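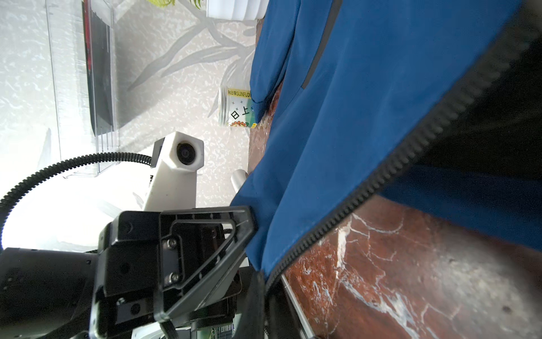 Nipon Jitpraphai told me once, over a bucket of shiners, that a walleye river is only ever fishing in 2 places and the rest of it is scenery. I laughed, and then I spent most of a season on the Rustow proving him right. So this chapter is about finding those places before you wet a line, and we'll start with current, the thing I got wrong the longest.

When I first fished below the Boltano dam I cast straight into the fast water. It looked alive, all that foam! But a walleye doesn't want to swim hard all day. It wants to sit in slow water with fast water going past its nose, and the line between the two is called a seam.

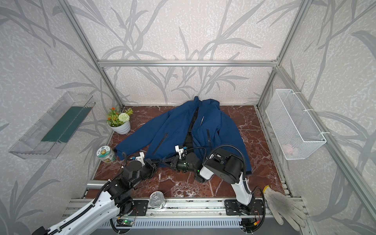 You can find a seam from the bank with no gear at all. Toss a stick upstream and watch it - if it slows, wobbles or starts to turn, you've got one. Do that 3 or 4 times along the same stretch and sketch where the stick changes its mind. My sketch of the Lenden bend covers 300 yards of bank and has just two good seams on it (yes, I called Nipon).

Depth comes next. In June the fish slide off those seams at midday and drop into the nearest hole, so in Section 1 we'll measure one with a weighted line and some knots. Bring your sketch along, because we'll be writing the depths right on it.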